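Sotport Sub-Aqua Club
Shore dive site and kit checklist, with comments
Site: Gallardo Steps
Checked by: Bushra Kakakhel
Countersigned: Angus Hepburn
Date: March 15, 2023

Mark each line OK, ACTION or N/A. Comments go under the line they belong to.

1. Access and parking

Car park surface: OK
Path to the steps: ACTION
Bramble has grown over the lower bend and catches on hoses. Needs cutting back before the first club dive.
Handrail: ACTION
Top bracket is loose. The harbour office has been told. Until it is fixed, divers in full kit go down one at a time and do not lean on it.
Steps: OK
Weed on the bottom four. Scrubbed today, will need doing again.

2. Entry and exit

Entry point clear of line and netting: OK
A length of monofilament was cut off the ring bolt and taken away.
Second exit usable: OK at half tide and above
At low water the ledge is too high to climb in fins. Brief this every time -- two people were caught out in November.
Depth board readable: OK

3. Emergency oxygen

Cylinder contents: OK
Regulator and hose: OK
Masks, adult and pocket: ACTION
The pocket mask valve has perished. Replacement ordered from Trasex.
Case seals: OK

4. Club cylinders

In-date for test: ACTION
Number 22 is due and has been tagged out. Do not fill it, even for pool use.
Valves and O-rings: OK
Number 24 was hissing at the pillar valve. New O-ring fitted, held pressure overnight.
Storage rack: OK

5. Compressor

Hours on the clock: 1,066
Filter change: OK
Changed at the last service. Write the hours on the housing in marker as well as in the log.
Air intake clear: OK
Belt guard: ACTION
One screw missing. Angus has one the right size and will fit it before the next fill night.
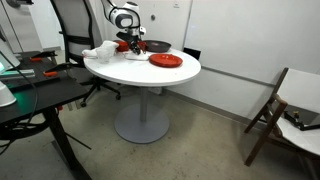

Fill log up to date: ACTION
Several entries have no initials. If you filled it, sign for it.

6. Surface cover

Throw line: OK
Delayed SMBs: OK
One reel was stiff. Rinsed and re-wound.
VHF handheld: OK
Radio check made with the boat Instead, on her mooring. Clear both ways.
First aid kit: ACTION
Plasters and foil blankets low.

7. Paperwork

Emergency card in the dry box: ACTION
The card still shows the old phone number for the chamber. New card to be printed and laminated.
Member medical forms: ACTION
62 on file. Three are out of date and those members have been emailed. No form, no dive.

Site status: open to club divers, with the handrail restriction in section 1.
Bushra will recheck the ACTION lines before the site is used for training dives.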